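Speaker notes: Clearing and resetting in the brick room, Skollenwood
Stotville meeting, May, afternoon slot

Slide 1. Title
Say hello, check the microphone reaches the back. Handout is on the chairs. Questions at the end, except on words I haven't explained, which people should shout out.

Slide 2. The building
Skollenwood was a bottling shed before it was a place to eat. The brick was left bare when the Birkier people did the conversion. Good to look at. Sound bounces off it, and a plate put down hard can be heard at every table. Most of what follows comes from that.

Slide 3. What we were doing before
Stacking at the table. Everything went in one pile: plates, side plates, lids, small bottles on top. It was fast and loud, and the bottles rolled. In the year before we changed, we logged 356 breakages. Pause here and let them read the chart. Mention that the chart counts a chip as a breakage.

Slide 4. The order now
Small upright things go first. That means bottles, salt, anything with a cap. They go on a tray with a lip.
Flat things next. Lift the plate clear of the table before you turn it or tip it. No dragging.
Cloths and crumbs last.
Three passes, and we don't combine them even when it's quiet.

Slide 5. Lids
People always ask about lids. A lid gets treated as a plate. It goes down flat, inside facing up, and never balanced on a bottle. If you can't see whether something is a lid or a plate, handle it the same way and sort it at the sink.

Slide 6. Caps
Check the cap before the bottle moves. A finger on top is enough. Bottles with a loose cap go straight to the sink side and don't go back on the shelf that day. Tell the Ó Riain story if there's time: their dressing bottles, our new table runners. Skip it if we started late.

Slide 7. Where to stand
Stand on the side with your back to the aisle. Lean in from the hip and keep the other hand off the table. Two people can clear one table if they start from opposite ends and agree who takes the bottles. Show the reach with my own arm. Use the lectern as the table.

Slide 8. Training
New staff do two shifts on clearing only. We used to mix it with serving and they picked up the old habits from whoever was nearest.
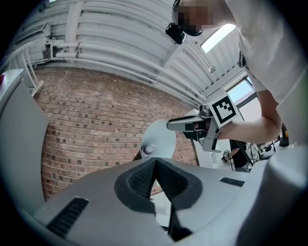 After those shifts they get a section of their own, on the wall side first, where there is less foot traffic. Then questions. Leave slide 4 up while people ask.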